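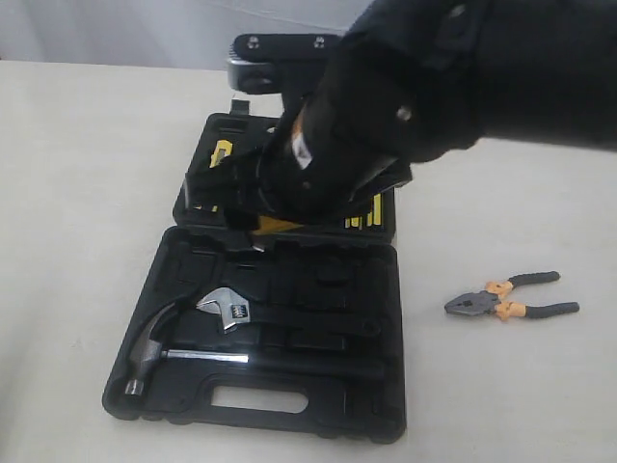
Leen Shboul hält nichts davon, Werkzeug lose in eine Schublade zu werfen. Wer so anfange, meint sie, kaufe den dritten Schraubendreher, bevor der erste wieder auftaucht, und der Hammer liege dann sowieso im Keller unter den Farbrollern. Ein Koffer, in dem jedes Teil seine Mulde hat, sei ihr lieber als jede Werkzeugwand, und zwar auch dann, wenn er nur die Grundausstattung fasst.

Wir treffen uns am späten Vormittag in der Werkstatt von Heltosgate, wo sie Einsteigerkurse für Leute gibt, die zum ersten Mal eine eigene Wohnung haben. Es riecht nach Leinöl, irgendwo läuft ein Radio, und nach fünf Minuten habe ich Lust, zu Hause sofort alle Scharniere nachzuziehen. So geht es wohl den meisten hier.

Womit fängt sie an? »Mit dem Einräumen«, sagt sie und lacht. »Die Leute wollen bohren, klar, ich würde auch gern gleich bohren! Aber zuerst nehmen wir alles aus dem Koffer, legen es auf den Tisch und räumen es wieder ein. Da merkt man, was man überhaupt hat.«

Beim ersten Mal dauert das Einräumen gern eine Viertelstunde. Die kleinen Teile landen in den falschen Vertiefungen, der Deckel geht nicht zu, jemand drückt. »Bitte nicht drücken«, sagt Shboul. »Wenn der Deckel klemmt, liegt etwas verkehrt herum. Meistens ist es der Hammer, manchmal die Zange. Rausnehmen, drehen, noch mal.« Am zweiten Kursabend geht es dann schon nebenbei, während man sich unterhält.

Die Anschaffung muss nicht groß sein. Für den Kurs hat sie Koffer von Zornunano besorgt, 35 Euro das Stück, 52 Teile, wenn man jeden Bit mitzählt. »Davon braucht man in den ersten Monaten vielleicht fünf«, sagt sie. »Einen Hammer, zwei Schraubendreher, ein Cuttermesser, ein Maßband. Der Rest kommt mit der Zeit dran, und dann freut man sich, dass er da ist.« Den Klauenhammer verteidigt sie mit Leidenschaft - mit der Klaue zieht man Nägel, hebelt alte Leisten ab und bekommt notfalls eine verkantete Kiste auf.

Besonders begeistert ist sie von kräftigen Farben. Ihr eigenes Werkzeug hat sie über die Jahre mit gelbem Klebeband markiert, sogar die guten Stechbeitel, was ihr ein Kollege bis heute übel nimmt. »Schwarzes Werkzeug auf einem dunklen Boden, das ist weg! Gelb sehe ich von der Leiter aus.«

Und was stört sie an den Koffern mit den geformten Mulden? Sie überlegt eine Weile. Dass man nichts dazupacken könne, sagt sie schließlich. Dübel und Schrauben brauchen eine eigene Dose, und wer einen Lieblingsschraubendreher hat, der dicker ist als der mitgelieferte, muss sich etwas einfallen lassen. Sie selbst hat mit dem Messer eine Mulde erweitert. »Sieht furchtbar aus, hält aber.«

Im März beginnt der nächste Kurs, zwei Abende, wieder mit einem leeren Tisch und einem vollen Koffer. Wer schon eigenes Werkzeug besitzt, darf es mitbringen, auch rostiges. Eine Drahtbürste liegt bereit.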